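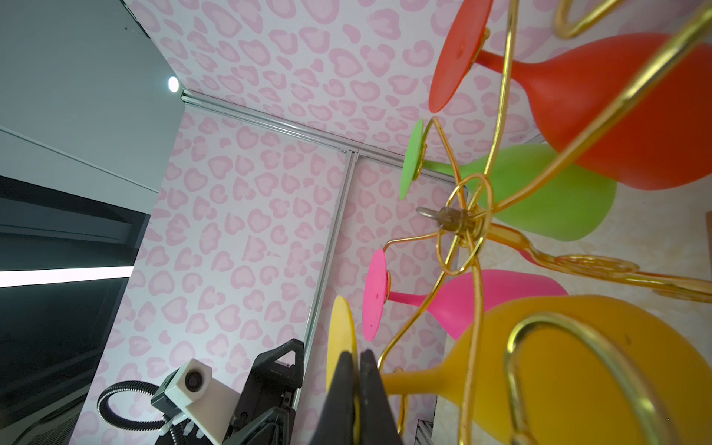 I'm teleoperating two arms to load and unload a wine glass rack, and I can't settle on a rule for where to grab. Moving the arms by hand got my own hands into the camera views, so I switched to leader arms. My habit now is to pinch the thin edge of the foot, like on the yellow one, with the bowl left alone. It feels fine through the leader, but the glass can swing when it comes off the wire. I have 46 demos recorded and would throw out 13 of them for swinging. Should I redo the rest with a bowl grip?

Posted by lurkine
Sunday, June 20, 2021

ledthorpe_b replied:
Keep the foot grip. Hung upside down, the foot is the only part you can reach from the top without fighting the wires. What matters is that you do it the same way every time. If half your demos grab the foot and half grab the bowl, the policy will go somewhere in between.

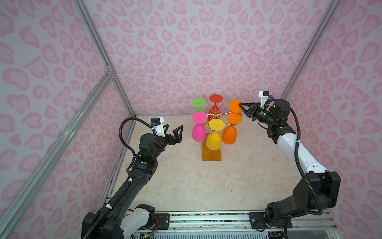 I'd also slow down at the moment of release. Hold still for a beat before opening the jaws, so there is a clear difference between carrying and letting go.

athumani replied:
Disagree on the foot. A pinch on a thin edge gives you no control over tilt. I teach bowl grips for anything with a stem and accept the slower approach. Mixed grips are OK too if each one goes with a clear situation, standing on the table versus hanging.

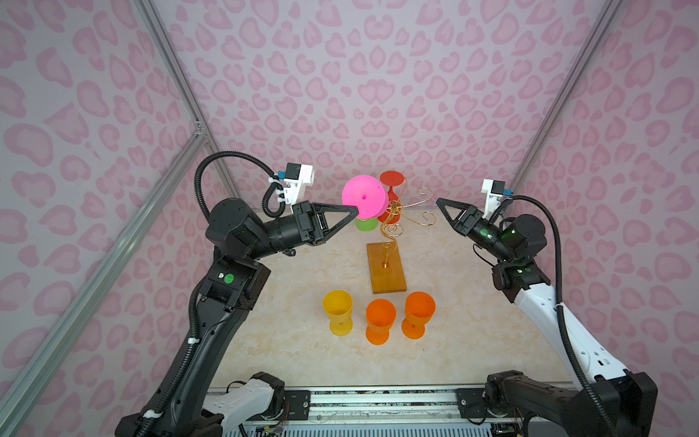
Left gripper at the pink cup, three more cups standing in front.

lurkine replied:
Standing versus hanging makes sense as a split. I'll try 8 of each before I redo anything.

Benedek Somogyi replied:
Decide which arm owns which side before you record more. Operators reach across without thinking about it, and the policy picks that up. The wrist cameras help, but the fixed view suffers.

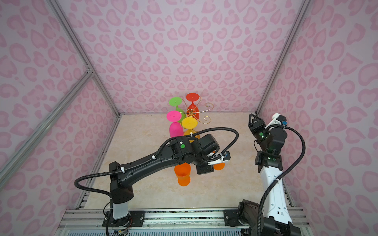 My rule is that the nearer arm takes the glass unless it is already busy. With the left arm stretched over to center right like that, its wrist covers most of one orange goblet, and the right gripper is open and holding nothing. I would have used the right arm there.

athumani replied:
Agree with that one. Still not with the foot grip.

lurkine replied:
OK, nearer arm it is. I'll record the new set this week and post the loss curves.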